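Tarano Shoe and Leather Repair
Frequently Asked Questions
Last updated Tue 1 May

Before you come in

Do I need an appointment?
No. Bring your item to the counter during opening hours and we will look at it while you wait. For more than a few pairs at once, or for furniture cushions, please call first so we can make room.

What do you repair?
Shoes, boots, bags, belts, wallets, watch straps, dog leads and most small leather goods. We also take canvas bags with leather trim. We do not repair ski boots, skates, motorcycle suits or anything with electrical heating in it.

Do you work on synthetic leather?
Sometimes. Stitching and hardware are usually fine. Peeling or flaking surfaces can't be repaired, and we will tell you so at the counter.

Can you give me a price from a photo?
We can give a range. The final price is set after we have handled the item, as a split sole or rotten lining often doesn't show in a photo.

Should I clean my shoes first?
Please brush off loose mud. Don't wash them or put them near a heater. If you have used any spray or oil on them in the past month, tell us when you drop off. Some products stop glue from holding.

Prices and payment

How much does a resole cost?
It depends on the sole and how the shoe was made. A rubber half sole is the cheapest option. A full leather sole with a new heel costs the most. The current list is posted next to the register and we will print a copy if you ask.

Do I pay up front?
For jobs under the deposit limit, you pay at pickup. For larger jobs we take half when you leave the item. Special-order parts are paid for in full before we order them.

What if the repair ends up costing more than you quoted?
We stop and call you. No extra work is done until you agree. If you decide against it, you pay only for the work already finished.

Do you charge to look at something?
No.

Timing and pickup

How long will it take?
Heel tips and extra belt holes are often done the same day. Stitching takes up to a week. Resoling takes two weeks, and longer from late August, when people start bringing in their winter boots.

Is there a rush service?
Yes, for heels, zippers and straps. Ask at the counter. We don't rush glued soles.

I lost my ticket. Can I still get my shoes?
Yes. We can look up the order by phone number. If the number has changed, bring a photo ID and be ready to describe the item.

My ticket has a three-digit number but the new ones have four. Is it still good?
Yes. We switched ticket books, so a ticket like 743 and a ticket like 3562 are both valid. Older tickets are kept in a separate box, so give us a minute to find yours.

How long do you hold finished items?
Three months from the day we first call. After that we may donate them. We try to reach you more than once before that happens — please check that we have the right number.

About the work

Where do your soles and leather come from?
Most rubber soles and heels are from Stullano. Vegetable-tanned leather for straps and patches comes from Sorrentino. If you want a certain brand of sole, we can usually get it, with a wait.

Can you match the color of my bag?
We can get close. Leather fades and darkens with use, so a new panel will stand out a little at first. We test the dye on a hidden spot and show you before going further. Suede and nubuck are harder, and we don't promise a match on either.

Can you make shoes bigger?
We can stretch the width by a small amount. Length hardly changes. A shoe that is a full size too short should be exchanged.

Will a repaired sole be waterproof?
Water resistant, yes. Waterproof, no. Boots with a membrane lining may lose some protection once they have been restitched. 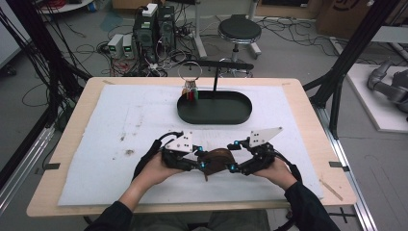
Caring for leather at home

How often should I condition my shoes?
Twice a year is enough for shoes you wear weekly. Too much conditioner softens the leather and clogs the surface. Use a thin coat, leave it overnight and buff with a dry cloth.

What should I do if they get soaked?
Stuff them with plain paper, change the paper after an hour or two, and let them dry at room temperature. Put in shoe trees once they are only damp.

Is Tronura cream safe on light leather?
Use the neutral one and try it on the tongue first. The tinted creams will darken tan and natural leather — that can't be undone.

Problems after a repair

What does your guarantee cover?
Glue and stitching are covered for six months. Normal wear, water damage and dog bites are not. Bring the item back with your ticket or receipt.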